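Second progress report to the funder
Project: Yaman Clothing Exchange and Repair
Prepared by: Benjie Yap, project coordinator
Period covered: from the end of the first report up to April

1. General situation

In this period the exchange moved from the small room behind the Naltton library to the former shoe store on the same street. The move took longer than we planned. The electrical inspection was done twice, and for that reason we opened to the public three weeks after the date given in our first report. All activities in the work plan are now running, except the school visits, which I explain in section 4.

The new place has a proper front window and people come in because they see it from the bus stop. In the old room most visitors already knew us. I believe this is the biggest change of the period, although it was not one of our written goals.

2. Clothing received and given out

We received 3,054 pieces of clothing. Of these, 798 were children's sizes, and they leave the shelves very fast, usually in the same week. Adult winter coats are the opposite – we have many, and they came when the cold season was almost finished. We are keeping them in the back storage until fall and we do not accept more for now.

Sorting is done by type first and by size second. In the first report I wrote that we would sort by size first. We tried it for a month and the sorters found it slow, so we changed back. Sportswear has its own shelf now, after many requests from parents whose children play in the town leagues.

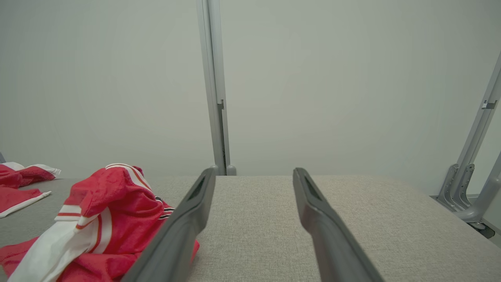

A red, white and black striped garment on the table.

Pieces that are too worn to give out go to Trirken, the textile recycler, which collects from our back door once a month. The agreement with Trirken was renewed on the same conditions. They asked us to remove metal zippers before the collection, and we started doing this in the second half of the period. It adds work, but the zippers are useful for the repair classes and we no longer need to buy them.

3. Repair classes

The repair classes had 102 participants. Each class lasts two hours and starts at 6:30 p.m., so that people who work in the day can attend. We offered four subjects: sewing on buttons, hems, replacing a zipper, and patching knees and elbows. The zipper class was full every time. The button class was not, and we will join it with the hem class from the next period.

We have six sewing machines. One of them was out of use for most of the period, waiting for a part from the supplier, and in the zipper class two people had to share. The part has arrived and the machine was repaired last week.

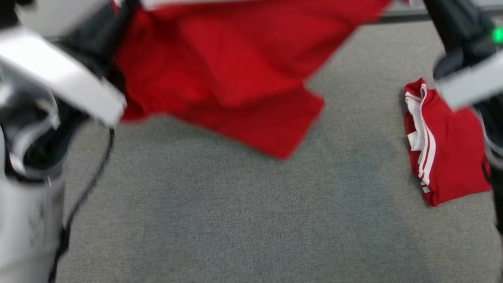 Several participants asked for a class on stretch fabrics, which are difficult to sew with an ordinary needle. Our teacher is willing to prepare it. We would need ball-point needles and a little more thread, and the cost can be taken from the present materials line without changing the total.

4. School visits

The work plan has visits to two schools. We did not make any. The first school changed its principal, and the person who had agreed with us on the dates left. The second school, Adance Middle School, is still interested and has offered us an afternoon in its art room. I am sorry for this delay. I should have confirmed the dates in writing earlier.

5. Budget

Spending is within the approved amounts in all lines except rent and utilities. The electricity deposit for the new place was higher than we expected, and we used money from the transport line to cover it. The transport line was not needed in full, as most people bring their clothes themselves. The table of expenses and the copies of invoices are in the annex.

6. Next period

We plan to hold 20 repair classes, including the new one on stretch fabrics if you agree. We will also make the visit to Adance Middle School and put a second rail in the children's corner. The lease has to be signed again before the end of summer – the owner has told us the rent will stay the same, but I do not have this on paper yet. I will send you a copy when it is signed.

I would be grateful for your answer on the stretch fabric class before we print the new schedule.

Benjie Yap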